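Two grippers, one steel plate

I have now spent more of the summer than I would like to admit comparing two pairs of robot fingers. The arms are the same arms I complained about last time. The controller is the same controller, with the same fan noise. All that changed was what sits on the end of the wrist, and for this I gave up most of August.

The contenders are the Natora, which came with the arms, and the Trovia, which I bought because somebody on a forum in Wulham swore by it. The Natora is the cheap one. The Trovia cost 200 more, plus shipping, plus an adapter plate that the shop listed as "optional" in the sense that wheels are optional on a car.

The test was dull on purpose. Pick up a plate by its rim, set it down, do it again. Then a bowl, then a glass. Three objects, both grippers, until I lost patience, and I lost patience at 602 tries. I kept a spreadsheet. It has colors.

On bowls they are a tie. Plastic gives a little, the fingers give a little, everybody goes home happy. Glasses went to the Trovia, mostly because it closes slowly and the Natora closes like a stapler. You can turn the Natora's speed down in the config file, but below 5 it starts to shudder, and a shuddering gripper near a glass is bad for my blood pressure.

Plates are where the money was supposed to show. A shallow steel plate hardly has a rim to speak of, and the finger has to get under it without shoving the whole thing toward the wall.

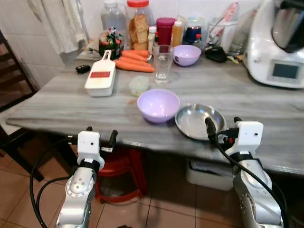 Page last changed: Tuesday, 4:40 pm

The right arm gets all the plate work because its calibration is better. The left one is nearly as good on bowls, but it drifts, and I have stopped arguing with it.

So, plates: the Natora won. Not by much, but it won, with its thinner fingertips and its terrible manners. The Trovia's tips are padded and lovely and too fat to get under anything flat. I could sand them down. I could also have kept my 200.

Next up is the Gautam wrist camera, assuming I can find the right screws. The mount takes a size I own every neighbor of.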